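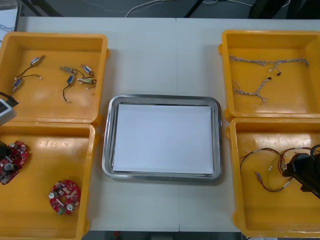

Two charged in warehouse burglary

KUTAU - Two people have been charged in connection with a burglary at a storage building on the north side of Kutau, the Jaltau County Sheriff's Department reported on 11/15/20.

Ertuğrul Akgül, 34, of Kutau, is charged with second degree burglary and felony theft. Gisela Diekmann, 41, of Jaltau, is charged with receiving stolen property.

According to a statement of probable cause filed by Deputy Isauro Mendoza, the owner of the building reported that a side door had been forced and that copper wire, hand tools and a generator were missing. The loss was set at $3,626.

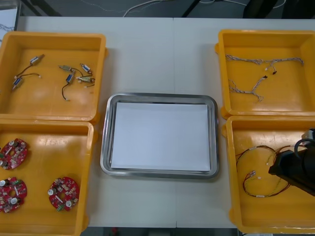 The statement alleges that Akgül sold 278 pounds of wire to a scrap dealer the next morning and was paid $667. Deputies later served a search warrant at Diekmann's residence, where the generator was recovered.

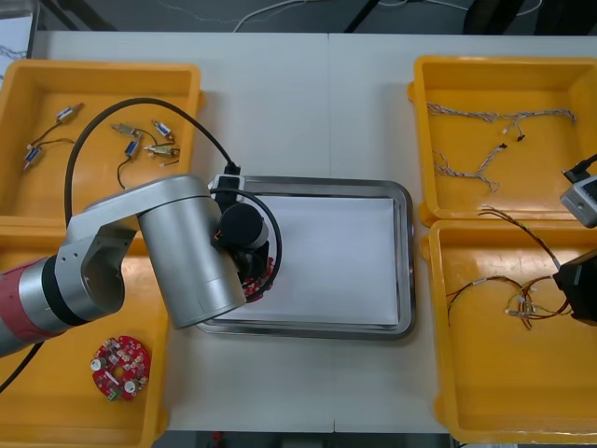

Yellow bins and a metal tray on a white tabletop.

Akgül is being held in the county jail. Diekmann was released on bond. Both are due in court before Judge Urmila Bansal later in November.

Anyone with information about the tools, which have not been recovered, is asked to call the Sheriff's Department.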